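Do melamine sponges really get specks off a white tabletop? The Floser ad says one wipe and done. I doubt it.

My table is flat white and shows every crumb. Mostly it's small dark bits like these:
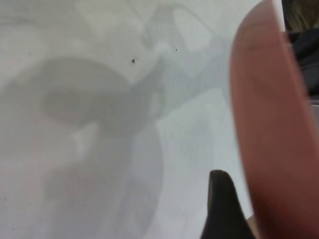
## 2 answers

**Kimutai Mfaume**
Try a dry cloth first. If they move, it's dust and you don't need a sponge. I'd skip the ad — those sponges are mild abrasives and can dull a glossy top.

**Imani Mrema**, Jul 1, 2021
I use Hilex on everything, works great

> Which Hilex? Bleach on a table sounds like a bad idea.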